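주방 로봇 소프트웨어 만지면서 모아 둔 잔소리들

2024년 2월 3일

지난번에 밥솥 뚜껑 얘기를 짧게 썼더니 댓글이 꽤 달려서, 이참에 메모장에 쌓아 둔 걸 좀 옮겨 봅니다. 하드웨어 얘기는 거의 없어요. 저는 나사 조이는 것보다 코드 쪽에 붙어 있는 시간이 훨씬 길거든요. 집 식탁이나 작업실 한쪽에서 그리퍼로 주걱질, 뚜껑 열기, 접시 옮기기 같은 걸 시켜 보는 분들한테 맞을 것 같습니다.

마커부터 닦으세요

손가락에 붙인 사각 마커, 이거 기름때 타면 검출이 툭툭 끊깁니다. 저는 한동안 필터 파라미터만 붙잡고 있었는데 안경닦이로 한 번 문지르니까 끝나더라고요(허무했어요). 요즘은 녹화 시작 스크립트 맨 앞에 검출률 확인을 넣어 두고, 90프레임 돌려서 두 마커가 모두 잡히지 않으면 아예 녹화가 안 되게 막아 놨습니다. 귀찮아도 나중에 데이터 버리는 것보다 낫습니다.

그리퍼 폭은 매번 다시 재기

손가락 끝까지 닫은 값, 끝까지 연 값. 이 둘을 세션마다 새로 저장합니다. 어제 값 불러와서 쓰면 주걱처럼 납작한 물건에서 티가 나요. 손잡이가 얇으니까 조금만 어긋나도 정책이 이미 잡았다고 믿고 허공을 들어 올립니다. 저는 파일 이름에 세션 번호를 넣고, 번호가 안 맞으면 Tolevlow가 경고를 띄우게 해 뒀어요. Tolevlow는 제가 쓰는 작은 변환 스크립트 묶음인데 이름에 별 뜻은 없습니다.

반짝이는 건 따로 빼 두기

크롬 철망이나 스테인리스 그릇은 깊이 추정이 울퉁불퉁해집니다. 계획 단계에서 그걸 곧이곧대로 장애물로 넣으면 팔이 이상하게 멀리 돌아가요. 현희윤 씨(영문 이름은 Yoon-hee Hyun으로 쓰십니다)가 알려 준 방법이 제일 편했습니다. 반사가 심한 물건은 측정값 대신 단순한 상자로 바꿔서 충돌 검사에 넣는 거예요. 상자는 조금 넉넉하게! 너무 딱 맞추면 또 긁습니다.

곡물은 색보다 칸으로

콩이나 녹두를 분류기로 하나하나 구분하려고 애쓰지 마세요. 칸 나뉜 그릇에 담고 칸의 위치로 부르는 쪽이 훨씬 튼튼합니다. '녹두'라는 명령이 들어오면 그릇 자세를 먼저 찾고, 거기서 정해 둔 칸으로 좌표를 옮기면 됩니다. 그릇에 손잡이가 있으면 방향 찾기도 쉬워요. 동그란 그릇으로 하다가 방향이 빙글빙글 돌아서 하루 날린 적 있습니다.

동작 잇는 자리에서 욕심내지 않기

추론 한 번에 동작을 6스텝씩 실행하고 다시 보게 했더니 제일 무난했어요. 길게 잡으면 부드럽긴 한데 물건이 밀렸을 때 반응이 늦고, 매 스텝 다시 보면 손이 덜덜 떱니다. 지연 보정도 꼭 켜세요. 제 노트북에서는 추론에 65밀리초가 걸리는데, 이걸 무시하고 보내면 주걱이 늘 한 박자 뒤에 있는 위치를 쫓아갑니다. 이미 지나간 시각의 동작은 버리고 그다음 것부터 보내는 게 답이었습니다.
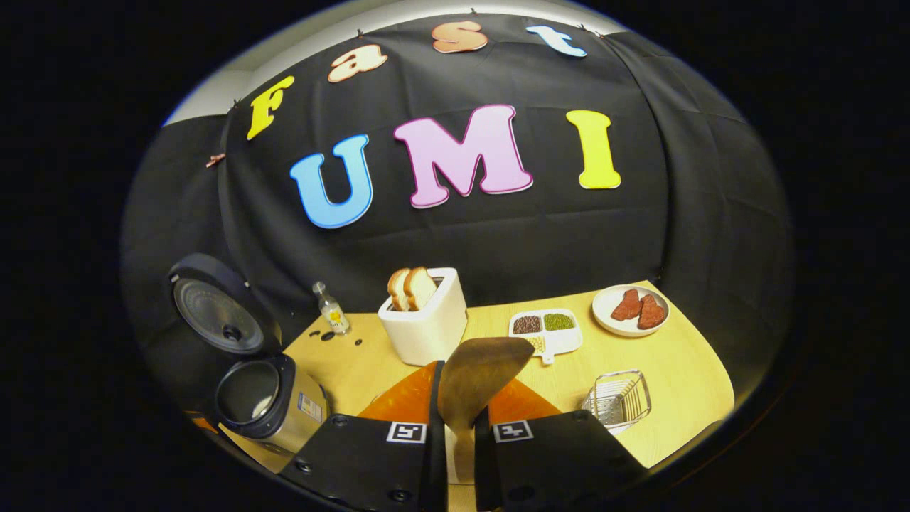

주걱 얘기를 조금 더 하자면, 넓적한 머리 쪽에 기준 좌표를 하나 더 두는 게 좋습니다. 손가락 좌표만 쓰면 잡은 각도가 달라질 때마다 끝이 어디 있는지 모르게 되니까요. 저는 잡고 나서 2초 동안 가만히 멈추게 하고, 그사이에 주걱 끝 위치를 추정해서 오프셋으로 넣습니다. 그다음부터는 모든 계획을 주걱 끝 기준으로 돌려요. 뜨기, 뒤집기, 밀기 전부요.

밥솥은 뚜껑 상태부터

열림, 닫힘, 모름. 이렇게 셋으로 나눕니다. '모름'이 없으면 꼭 사고가 나요. 모름이 뜨면 팔을 뒤로 빼고 다시 보게 하세요. 열려 있다고 확인됐을 때만 솥 위로 경로를 허용하고, 선 채로 열린 뚜껑도 장애물 목록에 넣어야 합니다. 저는 솥만 넣고 뚜껑을 빼먹은 적이 있어요. 뭐, 소리가 컸습니다.

로그 이름은 사람이 읽게

test_final_new2 이런 거 하지 마시고 '주걱_접시_조명낮음'처럼 쓰세요. 5월쯤 다시 열어 보면 고마울 겁니다. Lucie Bélanger 씨는 실패한 구간마다 한 줄 메모를 다는데, 저도 따라 하다가 이제는 메모부터 검색해요. 메모 다는 도구는 다음에 정리해서 올릴게요. 혹시 한글 파일명에서 깨지는 분 계시면 저장할 때 유니코드 정규화 먼저 확인해 보시고요.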